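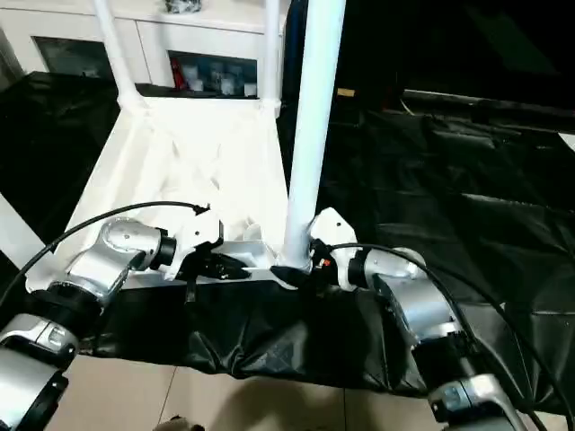

Ticket 178: broadband drops out every afternoon, Cultulbridge unit
Status: open, waiting on Stitberg
Kit: Hander router, supplied by Stitberg in March

Hello again! I was asked to keep a log of what I've tried, so I'm doing it in one long ticket and you can shout if you'd like it split up.

The fault: every afternoon, somewhere between two and four, the internet goes. The wifi itself stays up (my laptop still says it's connected, bless it) but no page will load. The broadband light on the router goes from green to amber, sits there for 8 minutes or so by the wall clock, then goes green again. Mornings are perfect.

What I've tried so far
Restarted the router. Made no odds.
Swapped the phone-line filter for the spare one in the box. Same again, 14:20.
Plugged the laptop straight into the router with a cable. It still dropped, so I think we can stop blaming the wifi.
Moved the router off the windowsill, where it was getting toasty in the sun. I had high hopes for this one! Dropped at 15:05.

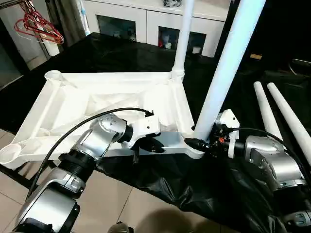

Update, the day after your first call
You asked me to try the test socket behind the front plate of the master socket. Did that, and got a whole afternoon without a single drop. Put the plate back on this morning and we were off again by half past two.

I also did the speed test you wanted. 61 on the test socket, and a rather sad 8 through the normal front plate. Both on the cable, same laptop, nothing else connected.

There's an old extension running off that plate to the back office. It was put in by Charbonneau when they had the unit before us, and it goes along the skirting and behind a radiator. We don't use it. Could it be picking up noise? I haven't cut anything, I promise.

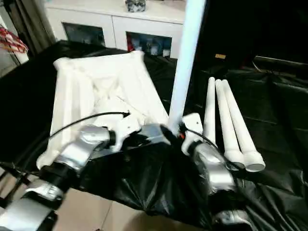
White fabric piece on the black plastic sheeting.

Update, 16:40
Tried it with the extension wires taken off the back of the front plate (thanks for the instructions, very clear). Green light all afternoon so far, and the speed is up to 61 again. I'll leave it like this till the end of the week before we close the ticket.

Two questions while I wait. Do I need a new front plate, or will this one do? And the Hander page shows 81 errors since the last restart, is that a lot?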